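Home Issues Authors Submit Contact

Filed under: Food events, Small producers, Short papers

2 Sampling at the stall and the length of the visit

The festival at Vureck is held in October on the lower meadow, and most of the stallholders sell preserves, cordials and small cheeses. In this section we look only at the preserve stalls. We wanted to know whether a visitor who tastes before speaking to the seller stays longer than a visitor who is spoken to first, and whether the longer stay leads to a purchase. Earlier work on farm shops suggests that the first is true, but a farm shop is a quiet place and a festival stall is not, so we did not want to take this result over without a test.

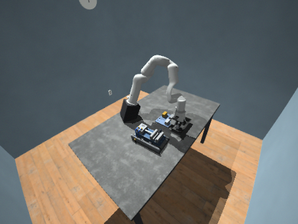 Fig. 2. Rendered view: white robot arm on a black pedestal, with a blue and grey vice on the table.

Seven stalls agreed to take part. Each of them offered the same kinds of product on both days, and the price of a jar was not changed between the days. On the first day the spoons and crackers were placed at the front of the counter, where the visitor could take them without asking. On the second day they were kept behind the counter and given by the seller. The jars for tasting came from Setonura, a small kitchen which supplies several of the stalls, and they were opened fresh each morning.

We recorded 300 visits on the first day and 300 on the second. A visit began when a person stopped at the counter and ended when the person walked away. People who came in a group were taken as one visit, even if they bought separately. This rule is not perfect, because large families often split and come back together, and some of them were surely recorded again.
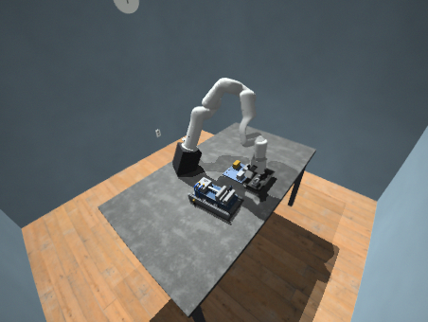 The weather was dry on both days, but on the second day the music stage started earlier, and the path in front of the stalls became narrow after noon. Sellers told us that they had to speak louder and that they shortened their usual greeting. We therefore compare only the visits made before noon when we discuss the length of stay. For purchases we use all visits.

With open tasting the visits were longer at every stall except one. The exception was the Tovar stall, where the seller likes to talk and the visitors stayed for a long time in both conditions. Purchases did not follow the same pattern. At some stalls the longer visits brought more sales, and at others people tasted, thanked the seller and left. 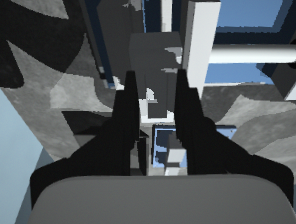 Fig. 3. Open gripper with two black fingers, seen from behind and above (rendered view).

A second point concerns the crackers. The stalls used 800 crackers on the first day, and two of the stalls had none left by the middle of the afternoon. They continued with bread from the Prerkonum bakery tent. Bread takes more time to cut and it holds more jelly, so the later visits at these two stalls are not fully comparable with the others. We have kept them in the data, and they are marked in the tables.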